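Review: the Gedov contact-labeling method for handheld gripper demonstrations
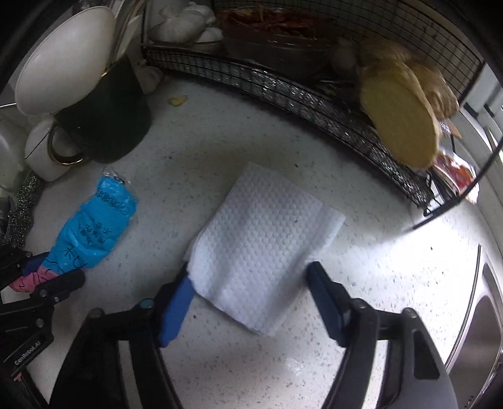 Paper towel task, kitchen counter. Lower-left corner of the towel between the fingers.

Gedov is a method for turning handheld gripper recordings into training data for manipulation policies. It takes the video from a gripper-mounted camera, splits each recording into contact phases, and assigns a label to each phase before any policy is trained. The authors, Ilse Dreßler and Aqeel Rana, released the code in May together with a short report. This review covers the labeling stage and the policy results we obtained with it on one task, folding and moving a paper towel. We did not test the bimanual extension.

What it does

The usual way to train from handheld demonstrations is to feed the policy every recorded step with equal weight. Much of a typical recording is free motion, and the part that decides whether the grasp holds is short. Gedov finds that short part and gives it more weight during training. It uses two signals: the opening width of the fingers and the local motion of the image patch between them. When the width stops changing and the patch begins to move with the camera, the method declares a grasp. When the patch separates from the camera motion again, it declares a release. Everything else is marked as approach, transport or retreat.

No tactile sensor is needed. For rigid objects, this has been done before in other forms. The claim in the report is that the same rule works on thin, deformable objects, and that is the claim we set out to check.

Setup

Installation took one afternoon. The package expects calibrated video and a width value for every step, and it stops with a clear message if either is missing. The calibration script is well made. The documentation for the width signal is poor – the units are given as millimeters in one file and as a normalized value in another, and the normalized value is the correct one. Zorica Dumitrescu found this after her first set of labels came back with every step marked as transport.

We recorded 2000 demonstrations in kitchens that were in ordinary use, with whatever was on the counter left there. Châu Thân handled the recording and wrote the task sheet: take the folded towel by a corner, lift, open the first fold, and put it down flat. Labeling ran overnight on a single workstation.

Label quality

Friederike Gerlach marked grasp and release by hand on a held-out portion of the recordings, without access to the automatic labels. Agreement on release was good. In nearly all cases the automatic label fell within the tolerance given in the report, and the rest were recordings in which the towel slid out slowly and a human would also hesitate over the exact step.

Agreement on grasp was weaker. A folded towel has several layers, and a corner can be pinched without the upper layers following it. The image patch between the fingers then contains one region that moves with the camera and another that does not. Gedov averages the two. The result is a grasp label that arrives late, typically 5 steps after the hand label, and in the worst recordings does not arrive until the towel is well clear of the counter.

Surface texture matters as well. An embossed white towel on an off-white speckled counter is a difficult case for patch tracking. The raised dots repeat, so the tracker can lock onto the wrong dot and report motion that did not take place. Glare on the counter has a similar effect when it enters the patch. The confidence value that the package writes next to each label does fall in these cases, which is useful. We discarded labels with low confidence and lost a modest share of the data.

One setting helped more than the rest. The patch size defaults to a value chosen for rigid objects. Enlarging it so that the patch extends past the finger pads brought the late grasp labels closer to the hand labels. The report mentions this parameter once, in an appendix. It should be in the main text.

Policy results

We trained two policies with the same architecture and the same recordings. The first used uniform weights. The second used the Gedov labels with the enlarged patch. Both were run on the same arm, in a kitchen that was absent from the training data.

The weighted policy was better at the first pinch. It approached the corner lower and closed later, and it made fewer empty grasps. On lifting, the two were close. On opening the fold, we saw no difference we would defend. Both policies often picked up two layers where one was wanted, and the labels carry no information about layers, so weighting by contact phase could not be expected to fix this.

We repeated the training with 5 random seeds. The ordering on the first pinch held for all of them. The size of the gap did not, and in one run it was small enough that a reader shown only that run would call the methods equal. The report gives a single seed for its deformable tasks. Its headline improvement should be read with that in mind.

Comparison with Avotiņš

Avotiņš is the other labeling package in use in our group. It requires a person to mark a small set of recordings and then trains a classifier on them. On the towel task its grasp labels were more accurate than those from Gedov, and its release labels were slightly worse. It costs two days of marking for every new object category. Gedov costs none. For a lab that changes tasks often, this difference will decide the matter. For a lab that stays with cloth and paper, we would choose Avotiņš.

The two can be combined. Using Gedov for release and Avotiņš for grasp gave the cleanest labels we obtained, at the price of maintaining both packages and a conversion script between their file formats.

Known problems

The exporter writes labels in recording order and ignores the episode index, which silently mismatches data if any recording has been deleted. Sort before export. The viewer crashes on recordings in which the fingers never close. Memory use grows with the length of the recording and is not released between files, and we restarted the process after each batch.

Rating

Labeling of release: recommended. Labeling of grasp on layered or repeating textures: usable with the larger patch and a confidence threshold. Documentation: needs work. We have kept Gedov in the pipeline for the next set of recordings, which will use dish cloths and unfolded napkins.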